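My Day at the Robot Open Day

Last October I went to an open day at a robot workshop called Proltau, and I've been boring my family about it ever since! So now it's your turn. 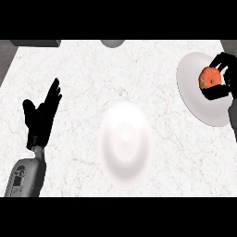

The first thing I learned is that a robot often gets its practice inside a computer. Before a real robot is allowed anywhere near a real plate, the people at Proltau build a pretend kitchen on a screen, with a pretend table and pretend fruit, and a pretend robot to go in it. They call this a simulation. It's a bit like a video game, except the robot is the one playing.

Lorna Crichton showed us round. She has been teaching robots for 10 years and she talks very fast (I liked her straight away). She told us that the robot they were training is called Barine, and its job that week was to pick up a piece of fruit and put it on a plate.

"Is that all?" said a boy near the front.

Lorna grinned and asked him to pick up a satsuma with his eyes shut, wearing oven gloves. He dropped it twice.

You see, your hands are terribly clever. When you grab a peach you don't have to think about where each finger goes, or how hard to squeeze. Your skin feels the peach, your eyes see it, and your brain sorts out the rest while you're busy chatting. A robot has to work all of that out with numbers. How far away is the fruit? Which way should the wrist turn? When should the fingers close? If it squeezes too hard you get jam, and if it doesn't squeeze enough the fruit rolls off under the fridge.

So Barine practises. Lorna said it had tried the fruit job over 2,000 times in the pretend kitchen, and for the first 600 tries it was hopeless. Sometimes it grabbed thin air. Once it put its thumb in the dish and pushed the whole thing onto the floor! Nothing gets broken in a simulation though. You press a button and everything jumps back to where it started.

They also keep changing things. The plate moves a little, or the fruit is a different shape, or the light comes from somewhere else. If the robot only ever practised with one plate in one spot, it would be completely muddled by your kitchen at home.

After that we were allowed to have a go ourselves. I put on a pair of special gloves called Bawa gloves, and when I wiggled my fingers, the robot hands on the screen wiggled too. It felt very odd! I tried to pick up the pretend fruit and missed by miles. My second go was worse. A girl called out "Left a bit!" and on my third go I got it, and everybody clapped.

I asked Lorna if Barine would ever do my washing up. She said not for a while, because bubbles are really hard to pretend on a computer. Then it was three o'clock and time for biscuits, which we had to pick up with our own hands.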